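Home | Opinion | Public Health | Archive | Contact

Rural Measles Clinics Should Not Close in November

The district of Clivatlow has 1,783 children under five, and 723 of them have not received a second measles dose. Ending the evening clinics now would leave working parents with one weekday session in Prikum. 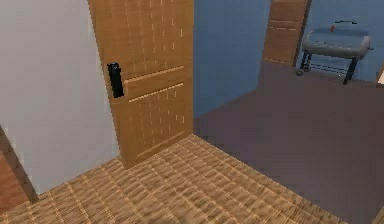 A reader in Stefanou writes that the evening clinics were poorly advertised and that her family learned of them from a neighbor. Her complaint is fair. Better notice should be paid for in the same budget.

The district should keep all seven clinics open through next spring and publish coverage figures by town.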